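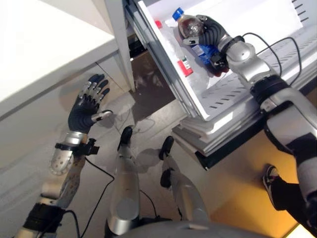 Cola with a blue cap, in the drawer.

I gave up soda in June, and by Monday I was cranky enough to bark at the toaster. My friend Rongrong Cheng had warned me – she quit last year and cried at a ballgame.

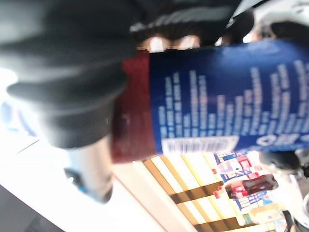
Small print on a blue label.

I'd been having four a day (four!), mostly at my desk at Bevivden, where the afternoons are long and the vending machine is close.
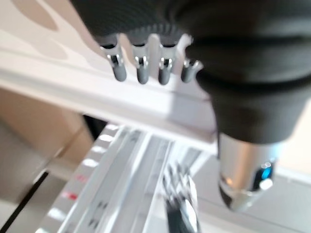

Fingertips over a white shelf.

The headaches quit after three days. The 3 p.m. slump hung around a lot longer, so I started walking to Mona, the cafe by the park, for iced tea with

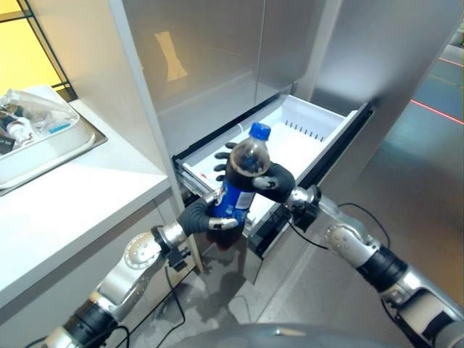 way too much lemon. Dehua Bai behind the counter now starts pouring when I walk in. I still want a cola with pizza, and some Fridays I have one.

Last updated: June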